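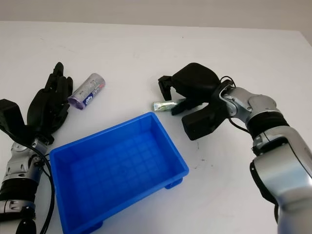

Corent is a two-armed sorting station that Nestness rents to small businesses by the month. It is meant for places that handle mixed small goods a few hundred pieces at a time: returns desks, repair shops, parts counters. The customer supplies the table. Nestness supplies a pair of arms with fingered hands, the control box, a set of trays and a person to install it all. The usual layout puts a blue bin between the two hands with the goods lying just past it, and most of the jobs a customer sets up begin from there. Sibel Eren has run the Corent product at Nestness since it was first offered, and she spent an hour of an April morning answering questions about what it does, what it costs and where it falls short.

Her first point was about the word "sorting," which she thinks leads people to expect a conveyor.

"People picture a belt and things flying past," Eren said. "This is a table. Things are put on the table, the hands pick them up, they go in the tray. If you need speed, there are machines for that and I will give you their phone numbers."

What Corent offers in place of speed is a willingness to deal with odd shapes. Customers send in a list of the things they handle before the station is delivered, and the Nestness shop in Cerdale tries each kind on its own tables. Long items, flat items, things that roll. Round ones took the team a long time.

"A cylinder on its side is a nuisance," she said. "You touch it badly and it goes off across the table. We changed the approach so the fingers come in lower and close slower. It costs a second or two per pick. Nobody has complained about the second or two."

Why hands

Many stations of this size use a suction cup or a simple two-finger gripper, and Eren has been asked more than once why Nestness went with full hands. They are harder to maintain and they raise the rent.

She agreed with both points. The first version, she said, had a two-finger gripper on each arm, and it did well with cartons and badly with almost everything else. Small tubes were the worst. They would be picked up at a slant and then get dropped on the rim of the tray.

"With a hand you have choices. You can come from above with the palm down, or you can come from the side. The software picks. It does not always pick what I would pick, but it has more than one thing to try."

Lăcrămioara Avram, who wrote most of the grasp software, sat in for part of the conversation. She said the two hands are set up the same way, but customers tend to give them separate halves of the table. She recommends it. When both hands are allowed to go for the same item, one has to wait for the other, and the waiting adds up over a shift.

"Give the left hand its side and the right hand its side, and put the tray in the middle where both can get to it," Avram said. "Almost every good setup I have seen looks like that. A silver can here, a little green package there, tray in front."

She was less keen on dark tables. The cameras cope, she said, but the calibration takes longer and has to be done again if the lights are moved. A matte white top is on the recommended list, and the installer will bring a sample.

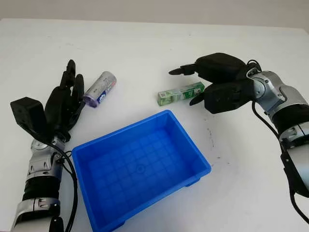

What it costs

The rent is $1,388 a month, with a minimum term of 60 days. That includes installation, one training visit, software updates and replacement of worn fingertips. It does not include the table, and it does not include damage from liquids. Eren asked that the last part be printed clearly.

"Cables and wrists do not like soup," she said.

A second training visit is extra. So is adding items beyond those on the first list, although Avram said small additions are often done over the phone at no charge when the new item is close to an old one. A different size of the same battery would count as close. A plush toy would not.

Trays come in one size and one color. Customers have asked for deeper ones, and Nestness has been trying some, but Eren would not give a date. The hands have to reach past the rim to set things down, and a taller wall changes how the wrist has to turn.

A customer's view

Akyol, a store that takes returned household goods and resells what it can, has had a Corent station in its back room through one full rental term and has started a second. Canan Kahraman manages the returns desk there. She was reached by phone.

During the first term her station handled 1,129 items. She called that fewer than she had hoped for, and put a good part of the gap down to her own staff, who kept piling things on top of each other. The station wants items laid out with space between them.

"We had to learn to set the table," Kahraman said. "Once we did that it was fine. I load it, I go do the paperwork, I come back and load it again."

Her complaints were specific. The station stops and waits when it is unsure, and the alert is a soft tone that she cannot hear from the front of the store. Clear plastic packaging still gives it trouble. And the arms take a while to start up, so she switches it on before she makes coffee.

Eren had heard all three. A louder tone is in the next update, she said, with a volume setting. Clear packaging is being worked on. The start-up time will stay as it is for now, because each joint runs a check and she does not want to skip it.

Kahraman plans to keep the station through the end of the second term and will decide about a third when the deeper trays are ready to try.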